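Workshop Safety > Hand and Power Tools > Checklists
Print this page | E-mail this page

Cordless Hand Tool Inspection – Checklist 19, with Comments
Talville Technical Centre, Room 626 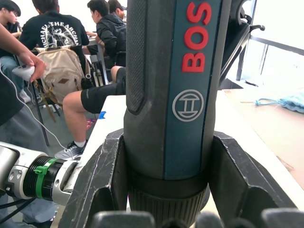
Complete the checklist for each cordless tool before it is returned to the shelf for general use. It covers the body, grip, collar, battery and charger, and it is filled in by the person who will sign the tool tag. The handle gets the most wear and should be looked at first. On the Bosch tool, the recessed grip strip down the side has a fine knurled texture, and grit collects in this type of surface well before it shows on the smooth panel. The ribbed collar at the narrow end should be brushed along the grooves with a dry nylon brush. Do not use solvent on any rubberized part.

Inspected by: Snædís Norðdahl
Date: 13 September 2025
Sheet no.: 2792
Result codes: S – satisfactory; A – attention needed, tool may be used; W – withdrawn until repaired; N/A – not applicable

PART A – BODY AND GRIP

A1. Housing free of cracks, open seams and missing screws.
Result: S
Comment: Seams checked under the bench lamp. No movement when the housing is pressed by hand.

A2. Grip surface intact, not lifting or sticky.
Result: A
Comment: Dust packed into the texture. Brush out and check again at the next inspection. No lifting found at the edges.

A3. Maker's name and rating label legible.
Result: S
Comment: Voltage on the label agrees with the tool register.

A4. Asset tag attached and number readable.
Result: A
Comment: Tag readable but the adhesive is failing at one corner. Replace with the Flikus wrap-around type, as used on the drill presses.

PART B – COLLAR AND MOVING PARTS

Remove the battery before starting Part B.

B1. Collar turns freely and stays where it is set.
Result: S
Comment: Slight stiffness over the first part of the turn. Within what is normally accepted.

B2. Grooves clear of swarf, filler and dried adhesive.
Result: S
Comment: Brushed.

B3. Bit or accessory seats fully and does not pull out by hand.
Result: S
Comment: Tested with a new bit. The worn bits in the drawer should not be used for this test – they give a false failure.

B4. No visible wobble at low speed.
Result: S
Comment: Battery refitted for this item only, then removed again. Safety glasses worn.

PART C – SWITCHES AND CONTROLS

C1. Switch returns to off when released.
Result: S
Comment: Nine presses, no sticking.

C2. Direction control engages in both positions and in the centre lock.
Result: A
Comment: Centre lock works but the click is faint. Users should confirm the lock by pressing the switch before changing a bit.

C3. Tool stops promptly on release.
Result: S
Comment: None.

PART D – BATTERY AND CHARGER

D1. Battery case free of swelling, cracks and heat marks.
Result: S
Comment: Both packs checked on a flat surface.

D2. Contacts clean and straight.
Result: S
Comment: Light discolouration on one pack. Wiped with a dry cloth.

D3. Charger cord and plug undamaged.
Result: W
Comment: Outer sheath nicked close to the plug. Charger withdrawn and tagged. Do not tape the cord. Replacement to be ordered through Sedenby Supply.

D4. Charger located on a non-combustible surface with clear space on all sides.
Result: A
Comment: Paper towels stored against the charging shelf. Moved to the cupboard. Same comment was made in February.

PART E – WORK AREA

E1. Cables routed clear of walkways and cutting areas.
Result: A
Comment: Loose leads are to be hung on the wall hooks after each session.

E2. Eye and hearing protection available at the bench.
Result: S
Comment: Ear muff cushions are near the end of their life. Added to the order.

ACTIONS OUTSTANDING

– Charger cord (D3): replace charger. Use the spare from the Steinarsdóttir Building in the meantime.
– Asset tag (A4): re-tag.
– Direction control (C2): monitor. Withdraw the tool if the lock fails at any time.
– Charging shelf (D4): put up a "keep clear" label.

Tool released for general use, subject to the comments above. Keep the signed sheet in the workshop binder with the tool register.

Talville Technical Centre – Workshop Safety | Contact us | Copyright | Back to top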